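6 min read
Print | E-mail
Shares 15 | Comments 2

3.2 Blocks and table covering

The play material was chosen before the tasks were written, and the choice limited what we could ask of participants later. We wanted blocks that could be set down side by side without locking, so that a cluster could be pulled apart as easily as it was made. Interlocking bricks were tried in February at the Marar site and dropped after two sessions. Younger children spent most of the time pressing pieces together, and the sorting task, which depends on pieces being moved several times, was rarely finished.

The set used in the main study is a mixed one, with part of it bought through Plumeck and part already held by the Bernum site. It contains 107 pieces. All were washed, dried and checked for chips before the first session, and those with worn edges were put aside. Pieces differ in colour and height, and many carry a moulded brick-wall pattern on the sides. We kept the patterned pieces for the adjacency task because the mortar lines give the child something to line up. When two blocks are placed together, a mismatch in height or angle shows in the courses, and several children corrected it without being asked.

Adjacency was scored from the final position only. Two blocks counted as a pair if they touched along a side or at a corner. Blocks leaning on each other were scored separately and are reported in Section 4.3. Where one block hid part of another from the recording position, the coder used whatever contact could be seen and marked the item as partly hidden. Figure 2 shows a typical pair, red and teal, with the teal block the taller of the two and partly out of sight. Items of this kind were kept in the analysis if the point of contact itself was visible; otherwise they were removed. Of 452 final positions, 30 were removed on this ground.

The surface under the blocks received more attention than we had planned. Bare table tops differed between the two sites, and a block pushed with one finger travelled further at Bernum than at Marar. A pale covering was therefore used at both. It was chosen for contrast with the stronger colours, and it did well in that respect, though small specks and creases also show up on it. Vasanthi Rajan smoothed the covering before each session and noted any crease longer than a hand's width. Creases did not appear to affect where children put the blocks, but we did not test this directly and the notes are too uneven to support a firm statement.

Colour names were a minor problem. Coders used "blue", "green", "aqua" and "teal" for the same pieces, sometimes within one sheet. After the first round of coding, Yamuna Rai and Vignesh Pillai agreed a fixed list and recoded the sheets from it. Teal was kept as a single class – the children's own words for it were written down but not used in scoring.

Each session lasted 15 minutes, including time for putting the blocks away. Tidying was not scored. Pieces were returned to the tray in any order, and the tray was shaken once before the next child came in, so that clusters left by one participant were not handed on to another. The full list of pieces, with heights and colour classes, is held with the Brisia coding sheets, last revised 2024-07-27.

Figure 2. Red and teal blocks with moulded brick pattern, placed side by side on the pale covering.

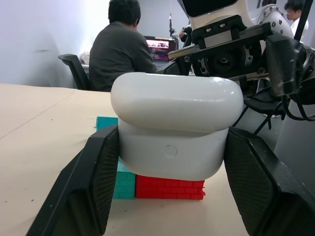 Ravindran Murthy: On the adjacency rule, I would have split side contact from corner contact. We used a similar task with four-year-olds and the corner touches were mostly accidents – the child let go and the block turned slightly. Counting both as a pair will raise the score for the youngest group. Are the two kinds separated anywhere in the coding sheets?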